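Kamirley Opens Free Desktop Rescue Bench in Salinas

SALINAS – Kamirley, the repair shop that has been talking people out of new computers for years, will open a walk-in bench this November for old desktop towers. Bring the tower. Leave the monitor, and the theory about what your nephew did to it, at home.

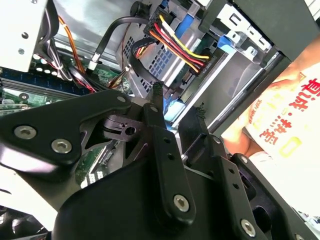

Every visit starts with the cables. Staff check the power and data leads to each drive before a single part is ordered, a habit that is very bad for parts sales. A basic check is free and takes 35 minutes. Memory, processors and drives are charged at cost plus $2.

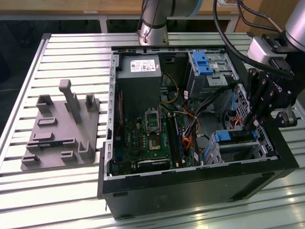 Reading time: 2 minutes

Last year the shop took in 648 desktops, and 107 of them needed nothing more than a plug pushed back in. Their owners were told gently. 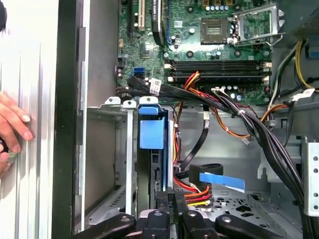 Usable parts from machines past saving go to Sarum, the shop's secondhand shelf, where a stick of memory can wait for someone who still wants it. The bench runs every Wednesday until 7 p.m. Deltent is supplying the screws, which will be lost.

Contact: Kamirley press desk, Salinas | © Kamirley. All rights reserved. | Back to top

Comments

towerguy: Do you take beige ones?

mel_b: I was one of the 107. They were not that gentle.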